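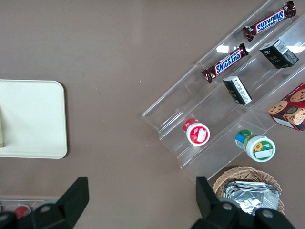 Session 2: Warming Up and Eating Before You Train

Print this page | E-mail this page

Welcome back, everybody, and thank you for being so patient with the parking at Rollavberg (it does get easier after October, I promise!). Today we're talking about the part of a workout most of us would happily skip, the slow and slightly dull bit at the start.

Begin with easy movement, walking or gentle cycling, until you're breathing a little harder but can still chat with the person next to you. Then go through the joints you plan to use, hips and shoulders especially, and save the long held stretches for the end.

As for food, a proper meal wants nearly 90 minutes to settle, and sometimes longer if it was a big one. A small snack is fine closer in - a candy bar won't ruin you, though I find a banana sits better on a run.

Before next time, please write down what you ate and how you felt in 2 of your workouts. Afia Acheampong will collect the sheets at the door, so do put your name on them!

14 shares | 2 comments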